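[gripper-list] Fuvo pads vs. stock fingers on soft items

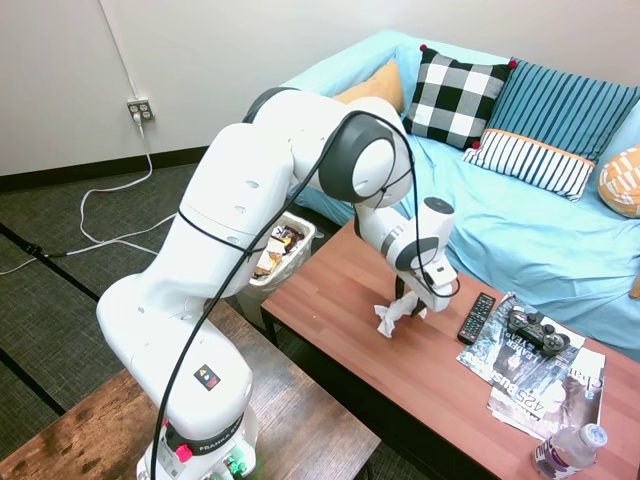 Serrano wrote that pad material matters less than closing speed on thin stuff, and that anyone testing tissues should slow the fingers down before buying anything.

On Saturday, Serrano wrote:
> We ran the Vasside pads for a month and saw the same drops
> as with bare fingers until we cut the closing speed. After
> that the two were hard to tell apart. Did you change speed
> between sets, or only the pads?

Only the pads. Speed and force were the same for both sets, so your point stands and I can't rule it out yet.

Numbers so far, tissue only, coffee table to trash bin:

Stock fingers: 84 tries, 56 good
Fuvo pads: 84 tries, 6 more good than stock

A try is good if the tissue leaves the table in one grasp and stays in the fingers until it is over the bin. Most of the misses were the fingers closing too high and sliding off the top. A few were the planner – it picked a spot on the magazines instead. I left those in the count for both sets.

The remote and the water bottle are next. I don't expect the pads to matter for the remote, but the bottle on its side could go either way.

I'll rerun the tissue at half speed with both sets and post the results. The logs from all 394 runs, including the early ones with the old camera mount, are in the Gorside folder. If you still have your speed settings for the Vasside pads, please send them and I'll use the same values.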